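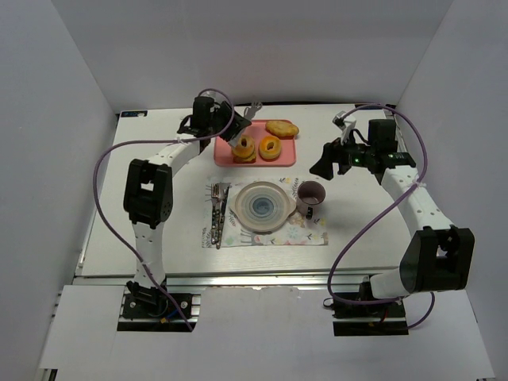 Birkett Street Allotment Association
Minutes of the spring meeting, Saturday, May 4, 2024

Present: Gwilym Gittins (chair), Subbarao Murthy (minutes), 4 other plot holders. Apologies from two.

1. April minutes
Approved with one correction. The hose was ordered from Grutex, not Kalora.

2. Water
The meter reading was 2049. Gwilym will send it to the water company. The tap by the lower gate still drips and needs a new washer.

3. Money
Balance $454. The shed roof quote from Sesex is $429, labor included. Members felt this left too little for compost. Subbarao to ask for a second quote.

4. Plots
The bindweed on the north path has reached the raspberries again. Plot holders on that side to dig out their own edges before the next meeting.

5. Any other business
Bagels and pastries at meetings to continue. Gate code changes next week.

Meeting closed 11:40.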